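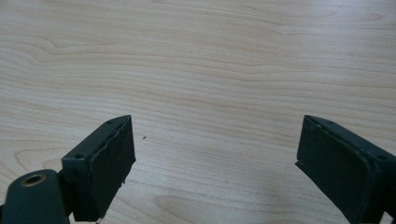 Open gripper over the tabletop. Look at the edge of that left pad!

So I finally sat down in November and made a proper shopping list for the hand-held grippers, and I had a great time doing it. Pads come first. They fray and peel, and I never budget enough of them, so I'm putting in for 13 spare pairs from Flinton. Next is a second gripper – well, two if Zandon will do a price on the pair.

The printed parts I can do at home, and the threaded inserts cost next to nothing. All in, pads and screws come to $43, which made my evening. The Duangkaew cart with the locking drawers stays on the wish list until spring, but I've already measured the corner for it.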